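Wodus

A small pile of board game session notes, typed up by me

I've been writing down our game nights in paper notebooks for years, and last winter I finally sat down and typed them all into one file. Wodus is that file! Each row is one play of one game: what we played, how many people sat down, who won, how long it took, and whatever I scribbled in the margin.

What's in it

plays.csv - the main thing, 3,000 rows
games.csv - 200 titles, with the player counts off the box
notes.txt - margin scribbles that didn't fit anywhere (some are just complaints about dice)

Known problems

Play times are rounded to the nearest 5 minutes, and I was sloppy in the early notebooks. If you see a game of Trolberg that lasted 24 hours, that's the weekend we left it set up and picked it back up after breakfast - please drop that row before you average anything. Kwesi Essien shows up as both "Kwesi" and "KE", and I've only merged half of those.

Ties are a mess too. I used to write both names down, then I switched to a plain T, and now I do both (sorry). 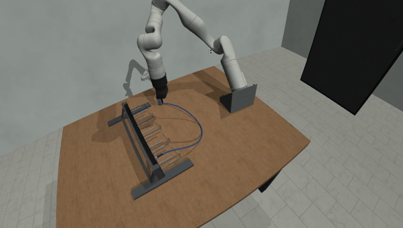 Solo plays are marked with an S in the last column, and I'd leave them out if you're looking at win rates, unless you want me to look like a genius.

Using it

Go ahead and use it for whatever you like, just mention Wodus someplace. Amerley Ofori wrote the little script that checks the spelling of game titles, so bugs in that go to her. Typos in the rows are mine. I'm hoping to get the last notebook typed in by February.

Last updated January 9, 2022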